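Category: Guides > Early Learning Rooms > Furniture and Fit-out
Reading time: 2 min

Section 6: Setting Up the Zostiline Construction Play Table

6.1 Before assembly

The table is supplied flat-packed with one top, two end frames, two side rails and a bag of fixings. Check the contents against the packing slip before discarding any cardboard. Missing or damaged parts should be reported to Sisteck, quoting the batch code on the underside of the top.

Caution: The top must be lifted by two adults. Children are to be kept out of the room until step 7 has been completed.

6.2 Assembly

1. Lay a blanket or the flattened carton on the floor and place the top on it, working surface down.
2. Stand the end frames in the moulded sockets. The levelling feet must point upwards at this stage.
3. Fit the side rails between the end frames and insert all bolts finger-tight.
4. Check that the frame is square by measuring both diagonals of the rails.
5. Tighten the bolts with the hex key supplied. Do not use a power driver.
6. Turn the table upright and adjust the levelling feet.
7. Press down firmly on each corner in turn. If the table rocks, repeat step 6.

Note: The assembled table measures 1080 mm by 800 mm. Leave enough clearance on the long sides for a child's chair to be pulled out fully.

6.3 Placement and use

Position the table away from doorways, heaters and window cords. Where the room is shared between age groups, small building blocks are to be stored in a lidded tub above toddler height and brought out only under supervision. Boards and pieces from other manufacturers may be used on the surface provided they are not glued or screwed to it.
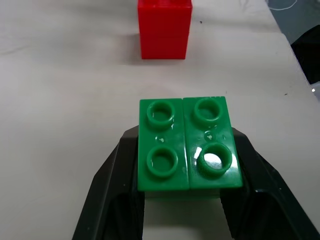
Can the table be used outdoors?

It is intended for indoor use only. Prolonged sun will discolour the top, and moisture entering the bolt holes will cause the core to swell. A covered verandah is treated as outdoors for the purposes of the warranty.

6.4 Cleaning

Wipe the surface at the end of each session with a soft cloth and a neutral detergent, then dry it. Bleach, abrasive cream and scouring pads will dull the finish. Blocks should be washed separately in warm soapy water and left on a rack until completely dry before they are returned to storage.

6.5 Periodic inspection

Bolts are to be checked at the start of each term and again in November, prior to the summer closure. Record the result on the inspection sheet in Appendix 2.

Section prepared by Rasmus Lill. Technical review: Žydrūnas Sproģis.

We use cookies to improve your experience on this site. Accept | Manage preferences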